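From: Joni Aaltonen
To: prep-room list
Subject: Re: Arm on the sample bench, from August

Arlindo Fagundes wrote:
> Does the arm replace the evening prep shift? People at Brimholm
> are asking me and I have no answer for them.

No. The shift stays at 2 people. The arm takes over the pouring and tube handling, and the people on shift set up racks, check labels and sign the log. We run 400 tubes on a full evening, and the wrist complaints all come from that part of the work.

The rack goes to the left of the gripper, with the middle of the table left open.

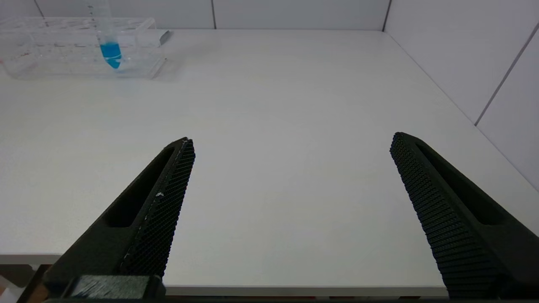

Arlindo also asked on the phone who gets blamed for a bad batch, and whether pay grades change for anyone who moves from pouring to setup. Grades do not change. A bad batch goes in the log under the run number, with no name on it.

Training takes 15 minutes per person and is paid time. Ekitano has done it already and can lend us their sheet. Practice runs use colored liquid, with the bowl, cup and beaker on the same table as the rack.
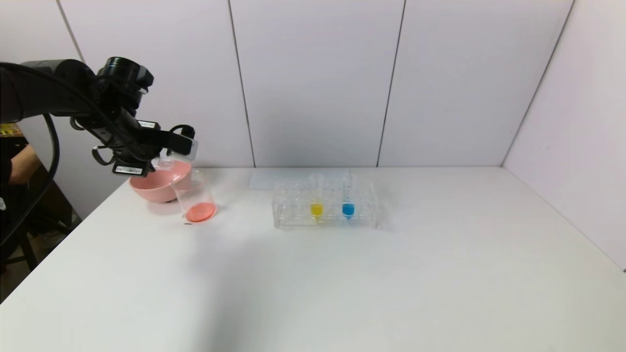 Open points

Break cover when one person is out. Fekberg wants this in writing before the start.

Send me anything else by 4 p.m. and I will add it.

Joni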